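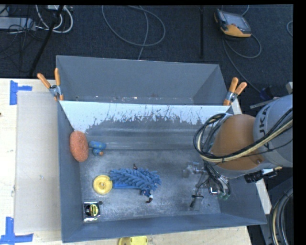
目前的机器能否独立完成家庭整理和门店补货这类杂务?

在物品种类固定、摆放区域受限的条件下可以完成一部分;物品混杂、形状柔软或相互遮挡时,仍需人员在旁处理。

一、课题背景

本报告为自动化专业课程设计的结题材料,小组成员为Anas Chraibi、Siham Ouazzani和Iida Kallio,指导教师为Hryhorii Moroz。课题名称为“Clollow:混杂物品的箱内拣取”。家务收纳与货架整理有一个共同的基本动作,即从一堆无序物品中取出一件并放到指定位置。本课题只研究“取出”这一步,放置、分类和搬运不在范围之内。

二、实验对象

物品选自日常用品,包括海绵、除尘掸、卷尺和小型玩具。选取时考虑了三种差异:材质软硬、表面反光程度、外形是否规则。物品置于灰色金属箱内,箱体中间有倾斜隔板,隔板两端用弹簧夹固定。机械臂从箱体一侧伸入,末端安装金属夹爪。

三、方法

每次试验开始前,由一名组员将物品倒入箱中,不作人工摆放。程序对箱内区域进行分割,生成候选抓取位姿,按得分排序后执行第一项。夹爪提起物品并越过箱沿,保持三秒不脱落,记为成功。连续两次失败后换下一候选位姿,仍失败则记为需人工介入。全部试验使用同一组参数,中途不作调整。

四、结果

正式试验共910次,成功600次,成功率为65.9%。失败的310次按原因分为三类:分割错误、夹持滑脱、与箱壁干涉。干涉多发生在物品紧贴箱壁或落入角部时,此时夹爪的一侧指端没有下降空间。卷尺外壳较硬,边缘平直,位于箱底中部时抓取稳定,靠近角部后表现明显变差。除尘掸的绒条容易与邻近物品搭接,分割算法常把两者识别为一个整体,提起时带出另一件。海绵可以承受较大的夹持误差,是失败最少的一类。

五、与人工的比较

Siham Ouazzani在相同箱体上进行了人工对照。人工取物时会先拨开遮挡物,再用指尖插入缝隙,这两个动作在现有程序中均未实现。人工对照中没有出现无法取出的情况。机器单次动作时间较长,主要耗费在位姿计算和低速接近阶段。

六、讨论

从试验看,制约因素首先是夹爪几何尺寸,其次才是识别精度。增加一个“推离箱壁”的预备动作,预计可减少干涉类失败,小组尚未验证。金属箱底的划痕和反光对深度数据有影响,更换箱体内衬会改变试验条件,本轮未采用。就家庭环境而言,物品种类远多于本实验,地面和抽屉也没有固定边界,上述成功率不能直接外推。门店环境中商品规格统一,条件相对有利,但软包装商品仍未测试。

七、后续工作

下一阶段由Iida Kallio负责编写推移动作,Anas Chraibi负责重新标注分割数据,现有标注图像为3407张,其中868张存在物品重叠。夹爪指端拟改为较窄的型式,图纸已于七月提交指导教师审阅。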